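Handout 7: Soft Cheese, Cold Platters, and Things You Can Make the Day Before
Party Food Basics, Trosstead Evening Kitchen
March session

Bring this sheet back next week. The last group left theirs in the kitchen and I now own a large supply of scrap paper with butter on it.

What we are covering

Cold food that holds its shape. Spreads, molded cheese, stuffed things, rolled things, and the bread or crackers that go under them. No oven except for toasting nuts and drying out bread. If you joined this course hoping for a soufflé, that was handout 4, and you have my sympathy.

1. The base

Most cold molded appetizers start with cream cheese, and for good reason: it's cheap, it's bland, and it sets up firm in the fridge. Use the full-fat block. The kind in a tub has been whipped or loosened so it spreads on a bagel, and it will slump on your platter by the time the second guest arrives. Fat-free cream cheese is a separate substance and I don't discuss it.

Working ratio for the class: two parts cream cheese to one part stronger cheese, by weight. We'll use 200 grams of cream cheese and 100 of the other one, which makes a log for six to eight people, or for two people and a television.

Good second cheeses:
Sharp cheddar, grated fine, at room temperature
Goat cheese (go to half and half if you like it tangy)
Smoked gouda, rind off
Feta, drained and patted dry, mashed with a fork first

Poor second cheeses:
Fresh mozzarella, which weeps
Anything pre-shredded, which is coated so the shreds stay apart, and they will go on staying apart inside your log
Brie, unless you enjoy trimming rind for half an hour

Let everything sit out until soft before mixing. Cold cream cheese makes lumps. You can beat them for ten minutes and you'll have smaller lumps.

2. Seasoning cold food

Cold dulls flavor. The mixture should taste a little too strong at room temperature, a bit too salty and a bit too sharp. After a night in the fridge it will taste right. Students never believe this and then salt timidly, and we all eat something that tastes like a clean refrigerator.

Add in this order and taste after each: acid (lemon juice or a little vinegar), heat (cayenne, black pepper, a spoon of mustard), salt. Salt goes last, as feta and cheddar bring plenty of their own.

Raw garlic gets louder overnight. Use half what you want. Raw onion does the same and also leaks, so use chives or scallion greens, or rinse the chopped onion in cold water and squeeze it in a towel. We did the towel in week two. Same towel rules apply, meaning one you don't love.

3. Shaping

Scrape the mixture onto plastic wrap, pull the wrap up around it, and form it through the plastic. Don't try to get the final shape now. You want a rough lump close to the right size. Chill it for two hours, then come back and fix it. Cold cheese takes an edge; warm cheese takes fingerprints.

Log: twist the ends of the wrap like a candy and roll on the counter.
Ball: set the wrapped lump in a small round bowl.
Wheel: line a cake pan or a wide ramekin with wrap and press the mixture in flat. This is the shape I'd pick for a nervous beginner, as it's already the shape of the pan.
Animals: you're on your own. My hedgehog of two years ago was taken by several guests for a pine cone, and I stopped correcting them.

If you own silicone molds, oil them very lightly and freeze for 20 minutes before popping the cheese out. Anything with thin ears or legs will lose them.

4. Coatings

The coating goes on the day you serve, an hour or so ahead at most. Nuts soften and herbs go dark if they sit overnight against damp cheese.

Toast the nuts first, in a dry pan or in the oven at 350 degrees, and stay in the room. Pecans go from pale to ruined in the time it takes to answer a text. Cool them all the way before chopping, and chop by hand. The food processor gives you half dust and half boulders.

Parsley must be dry. Wash it in the morning, spin it, and leave it on a towel. Wet parsley clumps, and your cheese will look as if it rolled down a lawn.

Other coatings we'll have out on the table: sesame seeds, crushed pretzels (last minute only), dried cranberries chopped small, cracked pepper, everything-bagel mix, smoked paprika through a sieve.

For stripes or patterns, lay the coatings in rows on a sheet of parchment and roll the log over them once, firmly, without going back. Going back is how stripes become a general brown.
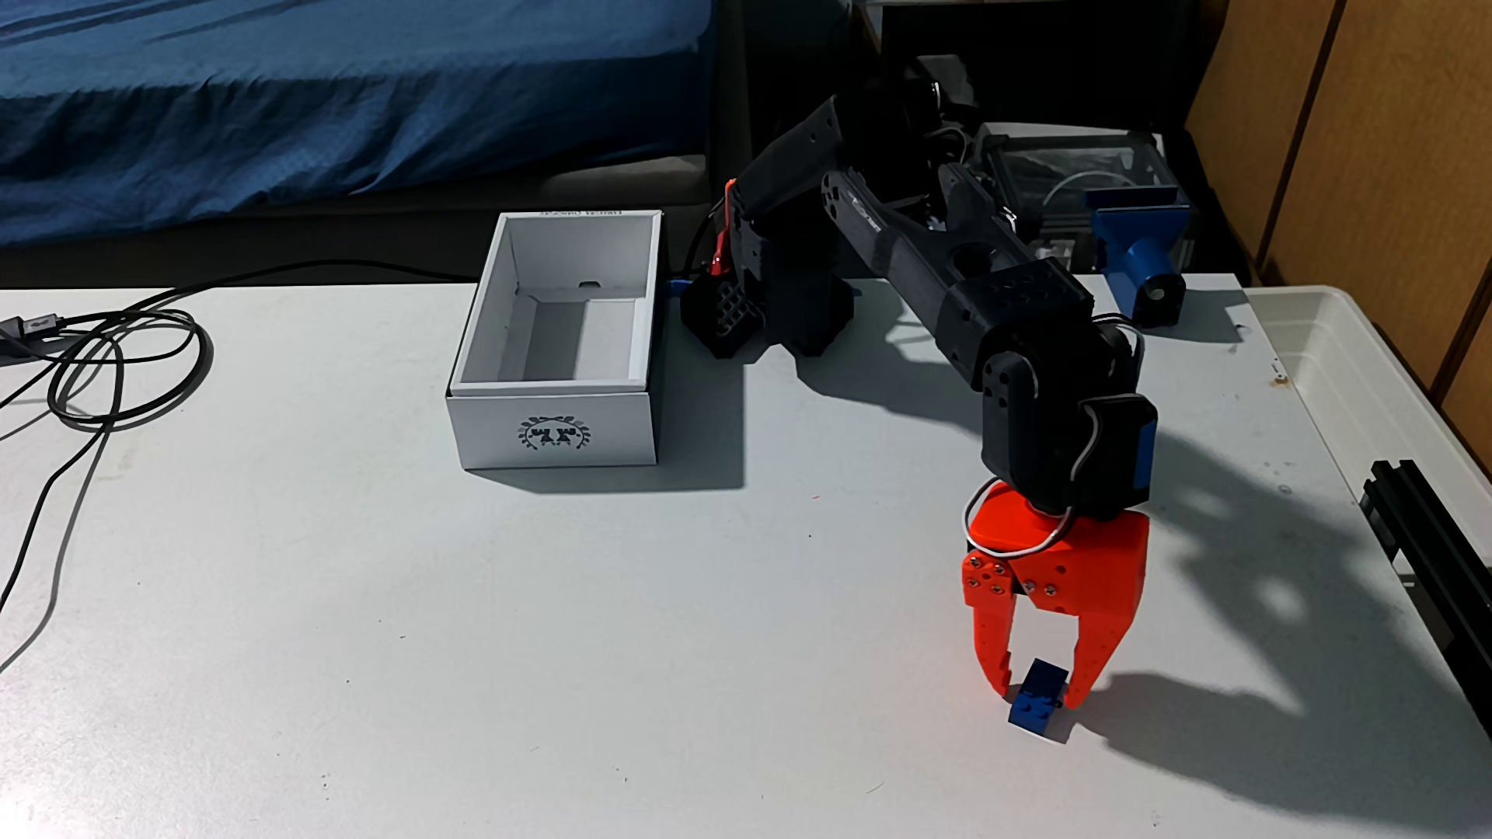
5. What goes underneath

Crackers: plain, sturdy, and more than you think. Break one in half before you buy the case, so to speak. If it shatters, it can't carry cheese. I like the seeded rye ones from Plorkell, and the store brand is fine.

Toasts: slice a day-old baguette thin, brush with oil, bake at 325 until dry all the way through. A toast that's chewy in the middle will be leather by the evening. Store in a tin once fully cool.

Vegetables: cucumber rounds, endive leaves, sweet pepper wedges, radishes. Cut the cucumber last and blot it. Celery is permitted.

Fruit: pear and apple slices get a quick dip in water with lemon juice. Grapes need nothing, so buy grapes.

6. Timetable for a 7 p.m. party

Day before, any time: mix, season, wrap, chill. Bake toasts. Toast nuts and keep them in a jar.
Morning: wash and dry herbs. Reshape the cheese if it has sagged.
5:00: cut the firm vegetables and cover with a damp paper towel.
6:00: coat the cheese and put it on the plate you intend to serve it on. Moving it later is possible and you'll regret it.
6:15: back in the fridge, loosely covered.
6:40: out of the fridge. Cucumbers now. Crackers go out last.
6:55: find the little knife. It isn't in the drawer.

Cheese mixtures shouldn't sit out for more than two hours. If the party runs long, make two small logs and bring out the second when the first looks like an excavation. This also solves the problem of the late guest who gets the crater.

7. Troubleshooting

Too soft to shape: more chilling first. If it's still loose after two hours, work in some finely grated hard cheese, a spoonful at a time. Flour is not the answer. Someone tried.

Too stiff to spread: leave it out another 20 minutes. Next time, add a spoon of sour cream.

Grainy: the cheddar was cold or coarse. It will still taste good. Call it rustic.

Cracks on the surface: smooth with the back of a wet spoon, then cover with nuts. Most of my finest platters are cracks covered with nuts.

Coating won't stick: the surface dried out in the fridge. Rub it lightly with a little softened cream cheese and press again.

Too salty: add more cream cheese and make a bigger one.

For next session

Make one log or wheel at home, any flavor, and bring it wrapped and uncoated. We'll coat them together and then do the sensible thing with them. Label yours with your name and list any nuts. Reading is the chapter on cold sauces, the short one, and skip the aspic section unless you are feeling strong.

Bring: a small spatula, a clean dish towel, a container with a lid for leftovers, and an apron if you wore a black sweater last time.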